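Setting a Place for One, Properly

Tips from the small kitchen, part 7

Most advice on laying a table assumes you have eight guests, a sideboard and an ironed cloth. I have a stretch of worktop, a stool that wobbles and a dinner that was mostly noodles. It still goes better with a mat under it. What follows is what I've settled on after some 20 years of eating at tables that were also desks, sewing benches and, for one long winter in Skeltville, the place where the bicycle got mended.

Start with the mat

A round mat wants to be bigger than you think. The little ones sold in packs are coasters with ambition. You want your bowl, your fork and the foot of your glass all to have a chance of standing on it, and then you only have one thing to shake out afterwards.

Braided mats are my favourite, the sort that go round and round in rings like a flattened beehive. They forgive crumbs. They forgive them so well that the crumbs move in, so turn the mat over the sink and slap the back of it once a week. Don't soak it. I soaked one in May and it came out the shape of a sombrero, and it has been under a plant pot ever since.

If yours has begun to curl, lay it face down on a flat floor with a heavy tray on top overnight. Two nights for a bad one. An iron will work on cotton if you go through a damp tea towel, but check the label first, as some of the plastic-blend ones will happily become part of the iron.

Dark grey hides soy sauce. Cream hides nothing at all, and I'd only buy it for a person I didn't like.
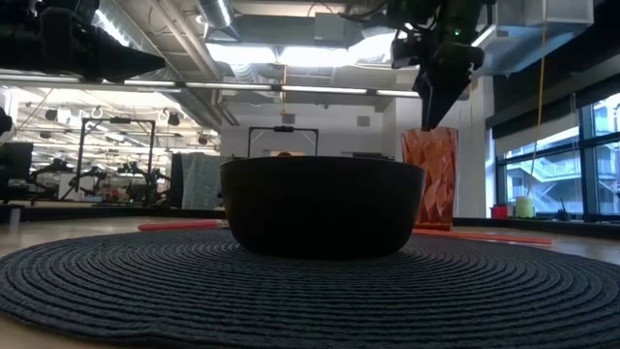
Then the bowl, in the middle, where you can reach it. I know the books have views about this. The books also have a butter knife each. A bowl with tallish sides is the most useful thing in the cupboard: soup, cereal, salad, pasta, and the tangerines when it isn't needed for any of those. If you only have room for one shape, have that one, and leave the wide shallow kind to restaurants with a lot of staff to carry them.

Matt black looks very smart and has one fault, which is that it keeps a record of every spoon that ever touched it. Those grey streaks are usually metal left behind by the cutlery, and they come off with a paste of bicarbonate of soda and a few drops of water. Rub with a soft cloth, small circles, rinse, look, do it again. Leave the green scouring pad in its packet. It'll take the streak off and the finish with it, and then you have a bowl with one shiny spot that catches your eye at every meal until one of you breaks.

Hard water is the other trouble. Dry the bowl with a cloth instead of letting it drain and you'll see far fewer white rings. I resisted this for years on principle (the principle being that I didn't want to).

Something tall to drink from

Coloured plastic tumblers get sneered at, mostly by people who've never dropped a good glass on concrete. The faceted kind is easier to hold with wet hands. It's also harder to clean, as all those little diamonds are very good at collecting limescale. A splash of white vinegar in warm water, 20 minutes, then an old toothbrush. Label the toothbrush. I can't stress that enough.

Set the tumbler towards the back and to the right if you're right-handed, far enough off that your sleeve misses it. If you wave your arms about when you talk, further. My neighbour Jailson Bezerra puts his on the windowsill behind him and turns round for it, and his table is the driest in the building.

Don't stack tumblers wet, by the way. If you've already done it and two have stuck fast, stand the bottom one in warm water, put a little cold in the top one, and wait a minute before you twist. No banging them on the counter. If they crack you'll have to drink from the measuring jug again.

Cutlery for people who eat sitting down

The rule I grew up with was fork left, spoon and knife right. The rule in my kitchen is that they should be on the table before the food is, and I count it a good day if that happens. But do tip them out in one go and look them over first, while there's still time to swap the one with egg on it.

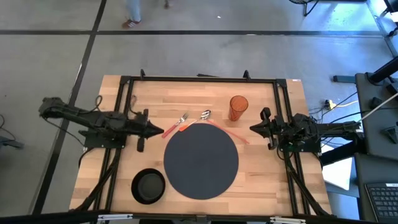
Mat down flat, bowl off to the side, red-handled cutlery lying about.

Coloured handles deserve a word. They cheer the drawer up and they're easy to spot in the washing-up, but the handle is generally the first part to suffer. Hot cycles fade them, and water creeps in where the colour meets the metal. Wash them by hand if you can bear it. If you can't, put them in the basket handle down and take them out before the drying stage starts cooking them.

A set from Skodado that I bought for a picnic has lasted longer than the picnic rug, the hamper and at least two of the friendships. The set from Evby lost its first handle in a rice pudding. I mention it without bitterness.

Keep your bright things to one colour, if you care how it looks. Red handles with a red tumbler on a grey mat will pass for a decision. Red handles, a green tumbler and a mat with a cockerel on it will pass for a jumble sale, though I've had very nice lunches at that sort of table.

The wood underneath

A wooden top made of lots of strips is kind to crumbs, knocks and the odd hot mug, up to a point. Wipe it with a wrung-out cloth and then a dry one. Oil it when water stops beading. You want a thin coat, rubbed in along the grain, left for half an hour, and the extra wiped off. People skip the wiping, and then their sleeves stick.

White rings from hot cups will often lift with a dab of mayonnaise left on overnight. I had this from my aunt at Bramwell, I didn't believe it, and I now own a jar that is kept apart from the sandwich one. Dark rings have gone deeper and need fine sandpaper, a free afternoon and the radio.

Lift the mat up now and then, too. Wood changes colour in daylight, and after 61 breakfasts in the same spot mine had a pale moon in the middle of it. I've since taken to moving the mat along a few inches each week, so the moon has at least gone blurry at the edges.

Next time: the drawer with the takeaway chopsticks in it, and how many pairs one household can defend.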